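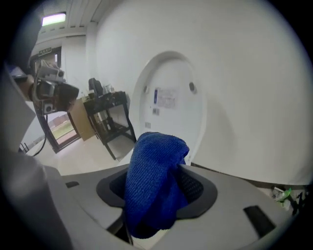 3 min read

So I finally made it out to Vondavel, the shared workshop in Prarbridge, for their January open evening! I'd been meaning to go since Tamara Harasym started posting bits of her cloth-handling build, and wow, it's a lot more fun in person than in the forum thread.

The whole thing started with her wanting something that could do the boring half of laundry (same, Tamara). She and Daryna Onyshchenko have been at it for 9 months, mostly on weeknights, and the current gripper is called Kong. They'd been practicing with a blue microfiber cloth, and it's a mean little test piece, all folds and no edges to grab. Daryna let me have a go at the handle and I got hopelessly bunched up on my first try.

What I liked best was the notebook. Every attempt gets a line, and they were on 211 when I arrived and 221 when I left, with plenty of muttering in between. Parking is out back, by the way, and bring your own mug.

I'm going again in March, hopefully with my own finger pads printed by then.

2 comments

rustybolt: Did they say what the pads are made of? Mine keep slipping on microfiber.

Daryna O.: Silicone over a printed core! Come by and I'll show you the mold.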